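Section 4. Running the two-arm capping cell on a shift

This section is for the people who hand-capped lipsticks at the Clenduldale site and now work beside the Rotent cell. Read Section 3 (power and stops) first.

4.1 Before you start

1. Sign the cell log and read the last entry.
2. Clear the marble surface, then set out tubes and caps. They may stand or lie, but leave finger room between them.
3. Check that no cable is hooked under a gripper.
4. Step back behind the line and press READY.

Caution: Keep hands out while either arm is powered. A paused arm is still powered.
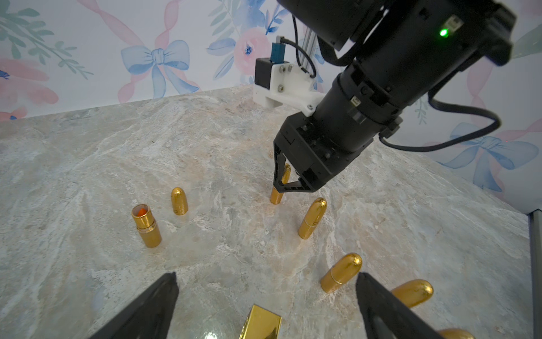
5. Watch the first 6 pieces of every run. If a part slips or gets pinched at the rim, press HOLD and lower the grip force to 30 on the panel.
6. Wipe the finger pads when the run ends. Lipstick wax builds up on them and marks the gold.

4.2 What changes in your job

Capping by hand is no longer a full-shift station. The cell operator sets out parts, watches the run, handles rejects and fills in the log. Operators rotate every 95 minutes. Wrist breaks stay on the schedule as before, and pay grade does not change during training.

Note: The cell is slower than an experienced hand capper. Do not rush the layout to make up the difference. The line target for Marulanda orders was lowered in October to allow for this.

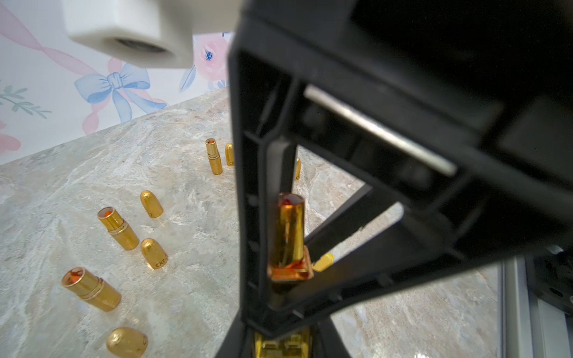
Segundo Huanca asked for one addition after the trial shifts: the operator, he said, should be able to pull a tube for a scratch without waiting for a lead to agree. That is now the rule. Put the tube in the reject tray and write "scratch" in the log.

4.3 When an arm stops by itself

1. Read the code on the panel. Code 47 means the two arms have been told to enter the same space.
2. Press HOLD, then turn the key to OFF. Wait for the panel to go dark.
3. Move any part that is in the way. Do not push an arm by hand unless Section 6 tells you to.
4. Turn the key to ON, step back and press READY. Both arms go to their start positions before they pick again.

If the same code comes back, leave the key at OFF and call the Wudura service line. Lost time from a stop is charged to the cell and does not count against the operator.

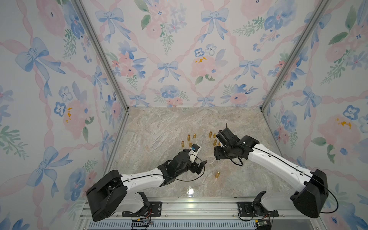
One operator wrote in the comment sheet that two stops in a row still feel like your own fault, and that the lead should say out loud at handover which stops were the machine's. Leads are now asked to do so.

4.4 Handover

1. Finish the run or press HOLD.
2. Count rejects and enter the number.
3. Tell the next operator about any code you saw, even if it cleared.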